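Bananas: fridge, bowl or hook?

Kitchen and Pantry > Fruit and Veg
Started by S_Tuncer

S_Tuncer
Wednesday, November 10, 2021
We go through 11 bananas a week in this house and lately we throw out too many of them. I buy them on Saturday, mostly yellow with a bit of green at the ends. By Wednesday they have gone soft and the kids won't touch them.

At the moment they sit in a ceramic bowl on the counter with the apples. I've read that you should hang them, that you should wrap the stems, that you should split the bunch up, and that you should put them in the fridge. Some of that has to be wrong. What do people here do?
Songül

prairie_pantry
Take them away from the apples first. Apples give off ethylene and so do bananas, and in a bowl together they push each other along. I keep apples in the crisper and bananas on the other side of the kitchen. I get an extra day or two out of them.

What's the bowl like? A deep one will bruise the ones at the bottom.

S_Tuncer
Fairly deep. The bottom ones do get a flat brown patch where they rest. I will move the apples tonight.

jleclerc_mtl
Fridge, once they are at the colour you like. The skin goes brown and looks terrible but the inside stays firm for most of a week. Do not put them in green. They stop ripening and never taste right afterward, even if you take them out again.

My grandmother would not have a banana in her fridge, so I came to this late.
Jérémie

Wattle_St
Disagree about the fridge. Mine go grey inside and the texture turns mealy. It might depend how cold your fridge runs. Ours is an old Skemico and the top shelf is close to freezing.

I use a hook. It's a Momine one, screwed under the cupboard, and I've had it for years. The bunch hangs free and nothing presses on it.

jleclerc_mtl
If the top shelf is close to freezing then that is the trouble. Use the door, or the bottom shelf. Bananas get chill damage well before they freeze.

Wattle_St
The door is full of sauces. The hook works.

prairie_pantry
The hook stops bruises, I'll give you that. I don't think it slows ripening at all. I ran half a bunch on a hook and half on a tea towel on the counter last October and they spotted on the same day. The ones on the towel had marks on the underside, and that was the only difference I could find.

Same bunch, same room, out of the sun. The kitchen was cool that week, so it may go differently in summer.

S_Tuncer
Did you wrap the stems on either half?

prairie_pantry
No, neither. I wanted to change one thing only.
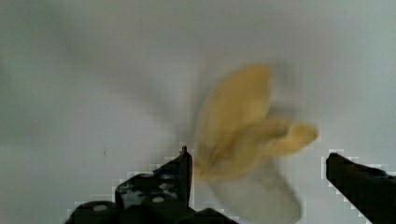
I did try the stems another time, with cling wrap around the whole crown and an unwrapped bunch beside it. The wrapped ones were maybe a day behind. I wouldn't argue hard for it, though. The wrap comes loose every time you break one off and you have to do it again, and with kids pulling at the bunch I doubt it would stay on past Sunday.

gumboots_and_jam
Separating them did nothing for me except make them roll off the counter.

My answer is to buy less, more often. Songül, can you get to a shop midweek? I buy half on Saturday and half on Tuesday or Wednesday. The greengrocer near us, Değirmenci, puts the green ones at the back, and they'll fetch you some if you ask.

S_Tuncer
I could stop on the way home on Wednesdays. I hadn't thought of splitting the shop, but I suppose I could also buy half of them greener on the Saturday and get the same result.

gumboots_and_jam
Yes, that works too, as long as the kids don't eat the yellow ones all on the first day.

Wattle_St
And when they do go over, peel them before you freeze them. I froze a bag whole once and it was a miserable job getting the skins off. Peel, break into chunks, lay flat on a tray, then bag them when they're hard.

I bag them by weight, 400 grams to a bag, which is what my loaf takes. Odeler make zip bags with a panel you can write on.

jleclerc_mtl
400 grams peeled or with the skin? That is a lot for one loaf.

Wattle_St
Peeled. It's a big tin. The full mix comes out a fair bit over 700 grams before the fruit goes in. For an ordinary tin use 3 medium bananas and don't bother weighing.

jleclerc_mtl
OK, that makes sense. I still say a loaf with that much fruit will be wet in the middle.

Wattle_St
It needs longer in the oven and foil over the top for the last part. It isn't wet.

S_Tuncer
Thanks, everyone. Apples are in the crisper and the bananas are on a folded tea towel by the bread bin. I'll put two in the fridge door when they are properly yellow and leave the others out, and I'll post how they compare.

prairie_pantry
Keep them off the windowsill if the bread bin is near it. Afternoon sun will undo the lot.

S_Tuncer
It's on the far wall, no sun there.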